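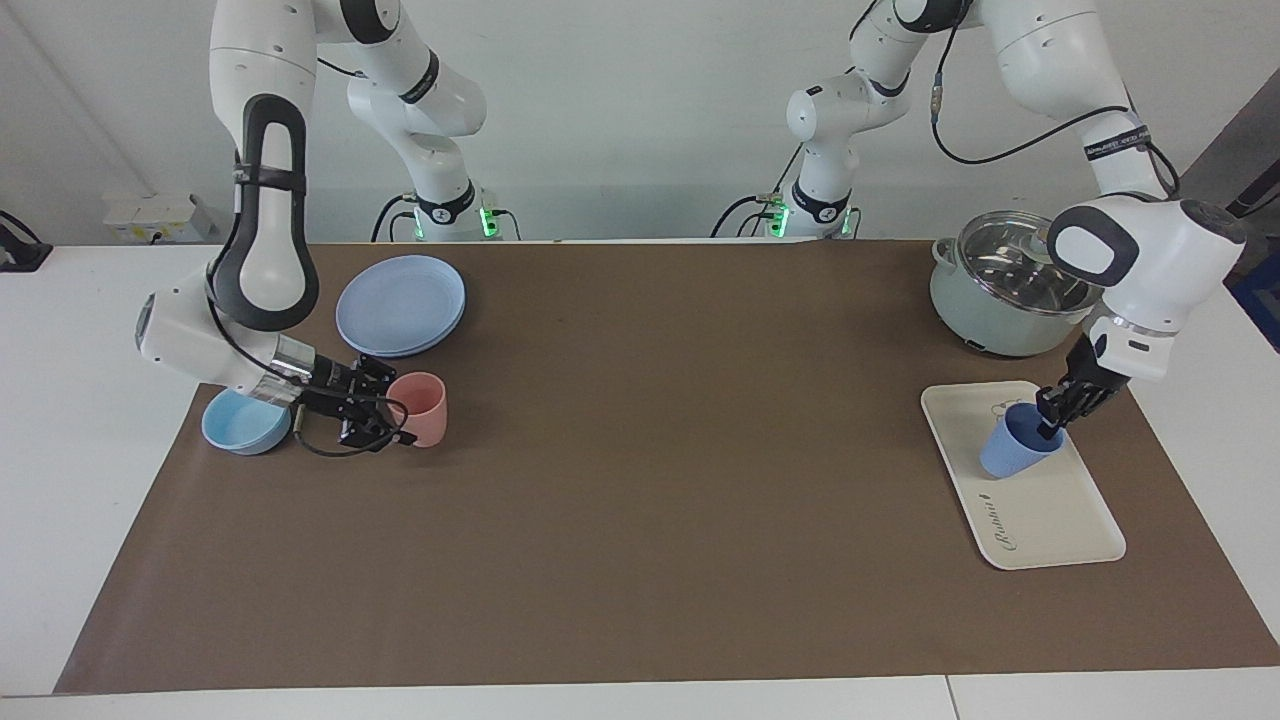 Cup test on the brown mat. Pink one just right of the left-hand gripper, blue one gripped on the tray.

We use cookies to keep you signed in and to count visits. Accept | Settings

Parallel gripper comparison, thin-wall cups
Posted August 11, 2023

mramasamy
Two arms, same controller, black parallel grippers on both. I'm deciding between Vachon and Loker fingertips for tableware. 332 grasps logged so far. Vachon slips less on the rim but marks the cups. Loker leaves no marks and lets the cup rotate when the approach is off vertical. Controller is a Seltau at 1000 Hz. Raw logs on request.
Malathi Ramasamy

dk_flange
The blue cup is tilted in the grip. Is that commanded or is it rotating on you?

mramasamy
Commanded. I want the rim angled for the place step. Drift is measured against that pose.

torquebrake
I'd stop comparing tips and drop the closing force. We ran Loker pads at Manville for two years and rotation was always overgrip on a tapered wall. The cup squeezes out toward the narrow end.

dk_flange
Disagree. Lower force makes it worse once there's a tilt. You need contact area. Try a wider pad before touching force.

torquebrake
Wider pad won't fit between the cup and whatever sits next to it. She has a bowl right by the pink one.

mramasamy
Clearance is 2 mm per side with the current tips, so wide pads are out for the left-hand station. I can try them on the right. Force sweep is running tonight, Vachon first.

ohmslaw_j
Check the cable loop under the wrist too. Ours dragged on the mat and showed up as lateral force. Cost us most of November.

mramasamy
Will reroute it before the Loker run.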